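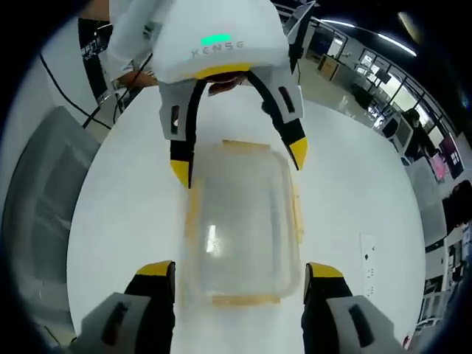 How long can cooked rice sit in the fridge before I should toss it?
Three to four days if it went in soon after cooking. I aim for three.

Posted in Kitchen Basics

Longer version, because I always ramble. I cook a big batch in the evening, usually 8 cups once it's done, and I live off it for lunches. My roommate left for Ternmont in September so now it's only me eating it, and I keep finding a tub at the back on day five or six. It smells fine! Do I really have to throw it out? And does it matter that I let it cool on the stove overnight sometimes? I grew up doing that and never got sick, but my sister read something and now she won't touch my fried rice.

Teresa Ó Dubhghaill

Kevin McGrath
Your sister's right about the overnight thing, sorry. Rice can carry spores that live through the boiling, and if it sits warm they wake up and make a toxin that reheating won't get rid of. Spread it out on a baking sheet – I use the big one – and it stops steaming in 20 minutes or so, then into shallow tubs and straight in the fridge. Day five I'd toss. Smell doesn't tell you much with rice.

What you want is the freezer. Pack it in single portions while it's still a little moist, flatten the bags, and microwave from frozen with a spoonful of water. Mine comes out better than fridge rice, which goes hard and crumbly on me by day two.

Brunello Tedesco
been eating week old rice my whole life and im fine. people worry too much

Godelieve Visser
Please don't go by that last one, I had a bad night from takeout rice once and I still can't look at the carton. I agree with Kevin on freezing. One thing to add – write the month and day on the bag with a marker, and cook a smaller pot now that you're on your own. Two cups dry is plenty for me for the week, and I freeze half of that.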